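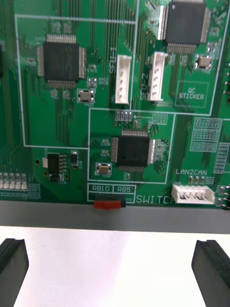
Green circuit board with black chips.

Saluveo Electronics Drop-Off - Frequently Asked Questions
Updated Apr 12, 2024

Where do I go?
Godesley site, rear entrance. The Hervieu site closed in February and is not coming back. Please stop leaving TVs there.

What do you take?
Computers, laptops, phones, tablets, routers, printers, game consoles, cables, chargers, keyboards, loose circuit boards. If it has a plug or a battery and you can carry it, probably yes.

What don't you take?
Fridges, freezers, air conditioners, smoke alarms, light bulbs, anything with fuel or oil in it. Microwaves yes, ovens no.

Is it free?
Mostly. Flat screens and old tube TVs are $15 each. Everything else free for households, up to 100 pounds per visit. Over that, call first.

I'm a business. Can I come?
Yes but by appointment, and you need an account. Form is at the front desk or we can mail you one. No walk-ins with a van full of monitors.

Will you wipe my hard drive?
Not at the counter. Back up what you want, sign out of your accounts, do a factory reset if it still turns on. Drives go in the locked bin and get shredded at Zaltosow. Want a certificate? Ask BEFORE you hand it over, we can't do it after.

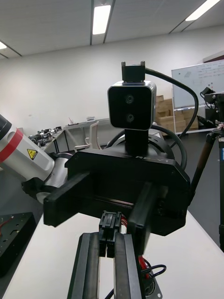

Cables and chargers can go in one bag together, no need to sort them. Untangle if you feel like it. Extension cords fine too. Christmas lights - yes, all year, but take the plastic clips off please.

What about batteries?
Take them out if they come out easily. Tape over the ends of lithium ones. Swollen or leaking battery: don't put it in the bin, don't put it in a bag with other stuff, bring it to the desk and tell somone.

Can I get something back after I drop it off?
No. Sorry. Once it's in the cage it's gone. Check your bags for SIM cards, memory cards, discs left in the drive.

Can I take parts home?
Also no. We get asked a lot. Insurance.

Do you sell refurbished stuff?
Some laptops, when we have them. No list, no holds. Ask at the desk.

Do you pick up?
Only for residents who can't get to us, and only within the Godesley town line. Call and ask for extension 128. Wait is usualy a couple weeks.

Where does it all go?
Sorted here, then trucked to Zaltosow for shredding and metal recovery. Last year 3020 items went out for reuse instead - mostly laptops and phones.

Do I need an ID?
For the household rate, yes. Anything with your address on it - a utility bill is fine.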